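How to Replace a Hard Drive in an Older Desktop and Move Your Files Over

May 1, 2021

554 shares
2 comments

A desktop that takes several minutes to start is usually waiting on its hard drive. Swapping that drive for a solid state drive (SSD) is the upgrade that makes the most difference on an older machine, and it can be done at home with a screwdriver and an afternoon. These steps cover a standard tower with a SATA drive. Slim and all-in-one models come apart differently, so look up the service manual for yours before you start.

I did this in April on a Hundley tower that had been getting slower for years. The steps are the same for most towers, although the screws and clips will be in different places.

What you need

A 2.5-inch SATA SSD. Check how much space is used on the old drive and buy one with room to spare.
A mounting bracket or adapter tray, if your case only has 3.5-inch bays.
A SATA data cable, if you plan to keep the old drive in the machine too.
A USB-to-SATA adapter or dock for the copy.
A medium Phillips screwdriver.
An external drive for the backup.

The bracket is easy to forget. An SSD is smaller than the drive it replaces and will not reach the screw holes in an old bay. Some come with a bracket in the box and many don't. I paid under $50 for the drive and the adapter together, with the bracket extra.

Step 1: Back up first

Copy anything you can't replace to the external drive. That means documents, photos, mail if you keep it on the computer, and your browser bookmarks. Open a few of the copied files to be sure they work. Do not count the old drive as your backup. It is the part most likely to fail while you are reading every file off it.

If the old drive clicks, or if files take a very long time to open, copy the important things first and leave the rest for later.

Step 2: Clean up the old drive

Empty the trash, remove programs you no longer use, and clear out the downloads folder. This matters most when the new drive is smaller than the old one. Cloning software cares about how much is stored, not the size printed on the label, but it needs some free space to work with.

Restart once when you are done, and let any pending updates finish. If the drive is encrypted, find your recovery key now and write it down on paper. You may be asked for it the first time the computer starts from the new drive.

Step 3: Clone the drive

Plug the new SSD into the USB adapter and connect it to the computer. It won't show up as a drive letter yet. That's normal for a blank drive.

Install your cloning program. I used Urnix because it was the one that came with my SSD, but any of the well-known ones will do the job. Choose the old drive as the source and the new one as the destination. Read that screen again before you click anything – the destination drive gets erased, and mixing the two up is the one mistake here you can't undo.

Make sure every partition is selected, including the small ones without names. The computer needs those to start. Then begin the copy and leave it alone. Mine ran for 2 hours. Turn off sleep mode in the power settings beforehand or the copy may stop partway.

Step 4: Open the case

Shut the computer down completely. Switch off the power supply at the back, unplug the cord, and hold the power button in for a few seconds to drain what's left. Unplug everything else as well, and take a picture of the back of the case first if you think you'll forget where things went.

Lay the tower on its side on a firm table with good light. On most towers the side panel is held by thumbscrews at the rear and slides backward. Touch bare metal on the case before you reach inside, and do it again now and then while you work. Avoid working on carpet.

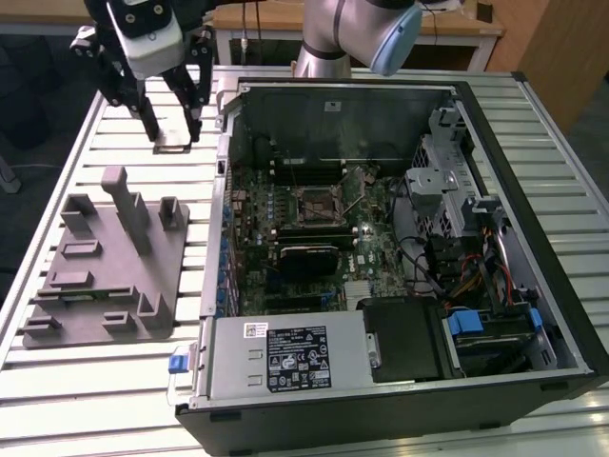

Find the old drive. It will have a wide, flat power connector and a narrower data cable next to it. Pull both straight out by the plug, never by the wires. Some data cables have a small metal clip that has to be pressed down first. If one won't move, look for the clip before you pull harder.

Remove the screws that hold the drive, or squeeze the tabs if it sits in a plastic tray, and slide it out. Keep the screws together in a cup. Drive screws and case screws look alike but often have different threads, and forcing the wrong one will strip the hole.

Step 5: Fit the new drive

Screw the SSD to its bracket while both are out of the case. Leave the screws a little loose until all of them are started, then tighten. They only need to be snug. Check that the connectors on the drive face the same way the old ones did before you slide the bracket into the bay.

Reconnect the data cable and the power cable. Both have an L-shaped key and only go in one way. If they don't slide on easily, turn the plug over and try again.

Before closing up, blow out the dust with short bursts of compressed air. Hold the fan blades still with a finger while you do it. Look over the inside once for loose screws, and make sure no cable is resting against a fan.

Step 6: Start it up

Put the panel back on, connect the monitor, keyboard and power, and turn the computer on. The first start can be slower than the ones after it. If it goes straight to your desktop, you are nearly finished. Open the disk settings and check that the full size of the new drive is being used. If part of it is listed as unallocated, extend the main partition into that space.

If it doesn't start

"No boot device" usually means a cable is not all the way in. Shut down, unplug, and press both ends of the data cable into place. If that doesn't help, go into the BIOS setup and see if the new drive is listed. If it is, move it to the top of the boot order.

On my tower the drive was missing from the list until I moved the data cable to another port on the board. The Brondar boards from that period label the ports in very small print, so use a flashlight.

If the drive is listed but the system still won't load, put the old drive back and run the clone again with all partitions selected. Nothing on the old drive has been changed, so you can repeat this as often as you need.

What to do with the old drive

Leave it alone for a couple of weeks. Once you are sure nothing is missing, you can put it in a Harasym enclosure or something similar and use it for extra storage – but not as the only copy of anything. If you plan to give it away or recycle it, erase it with a proper wiping tool. Deleting the files is not enough.

2 comments

Does this work if the new drive is smaller than the old one? Mine is mostly empty.
Reply

Yes, as long as what's stored fits with some room left over. Step 2 covers it. A few older cloning programs refuse anyway, and then you have to shrink the main partition first.
Reply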